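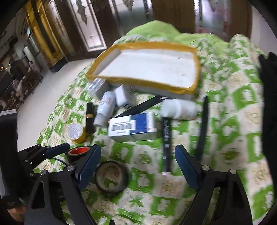 What should a student team practice on before the first tidy-up round?

Small household items of mixed shape on a patterned bedsheet, with one shallow tray as the target. Plain blocks on a bare bench teach very little about grip width.

Tips from the Bolville gripper club, Dedside entry, collected in February.

Lay the cloth first and press the large folds flat. A fold under a carton changes its height, and the fingers close on fabric. Leave the small wrinkles in. The Sturnthorpe rules allow them.

Edge the tray with colored tape. A white tray on a pale sheet is hard to pick out in recordings. Yellow holds up well under room lighting. Stretch the tape as little as possible at the corners or it will lift within a session.

Cartons: grip across the narrow side, with both fingers parallel to the printed face. Use full cartons. Empty ones crush and the score sheet counts that as a drop.

Cylinders: approach at right angles to the long axis. If the bottle rolls, open fully, back off and start again. Chasing it across the sheet costs more time.

Tape rolls: two methods work. Pinch the outside when the roll is on its side, or put one finger through the core when it is flat. Wrap any loose end down before starting.

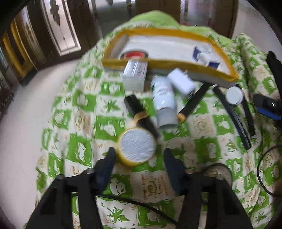
Long thin items should go last. They cross over other objects and drag them along when lifted. Grip near the middle, raise straight up, and turn only after the item has cleared everything else.

Keep cables off the working area where the bench allows it. Where they must cross the bed, leave enough slack for the full reach and check them between runs.

Session order used by the club:
9 items per layout
3 runs per layout, same operator
2 operators per session
5 minutes of rest at each change

Wipe the finger pads with a damp cloth after each session. Tape adhesive builds up on them and small cartons start to stick on release. The Spahić pads can be washed in dish soap. Dry them fully before refitting.

Store the props in a lidded box with the item list taped inside the lid.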